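Sillby Allotments forum > Food and drink > Paper cups for the open day drinks table?

kanik_plot16
Right, I'm on drinks for the open day and I'm so pleased, I've wanted this job for ages! Plan is small tasters of bottled green tea and our own apple juice, poured out by the cup. Does anyone have a view on paper cups? I had a go with two of them on a white table, one left empty and the yellow-green drink in the other, and I love how the colour shows up low down in the cup.

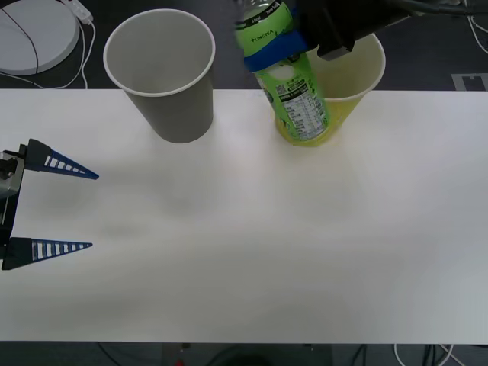 How full should a taster be? Half a cup is plenty, and people can come back for more if they like it.

Clekberg
Half sounds right to me. I'd go for glasses though. Paper gets a bit soft if folk wander off round the plots and forget they're holding one.

kanik_plot16
Ooh, I did think about glasses, but the washing up! We've got one sink and the tap is a dribble. Last time we had almost 2,000 through the gate over the weekend (I know, I know, the sunflowers did it).

marrow_and_more
Paper every time. Dropped a glass in the strawberry bed once and was still finding bits in November. Get the ones with the rolled rim, they're much nicer to drink from and they stack without sticking.

Clekberg
Fair enough on the strawberries. Still think tea tastes of cardboard in them.

kanik_plot16
Hot tea maybe, but this is the cold stuff! I couldn't taste any difference and I tried 6 cups, purely in the name of research. What I really want to sort out is colours. My idea is grey for the tea and yellow-green for the juice, so we can see at a glance who's had what and top them up with the right thing. They do look cheerful next to each other - and a small bottle will go in a cup lying at a slant, cap up, so we could hand those out at the end for people to take home.
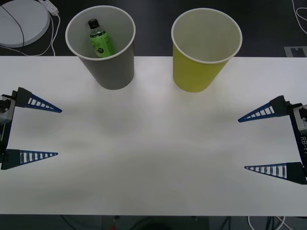

Yichen Tian
Love the two colours, but please put a sign up as well. My dad would take whichever cup was nearest and then complain his juice was bitter. And could we have the tea unsweetened? The sweet sort brings every wasp in Sillby to the table.

kanik_plot16
Good point about the wasps, unsweetened it is. I'll chalk a sign on Wednesday when I'm down doing the beans.

marrow_and_more
Put a bin at both ends of the table. We had 2 last year but they were side by side and the far end was a mess by lunch.

Clekberg
Can I bring my own mug?

kanik_plot16
Of course you can! Bring a big one. Also is anybody able to lend a tablecloth, plain white if possible, must be long enough for the trestle?

Xia
I've got one, bit of a beetroot stain on one corner but it'll hang over the back. Shall I leave it in the shed?

kanik_plot16
Yes please, top shelf, away from the mice.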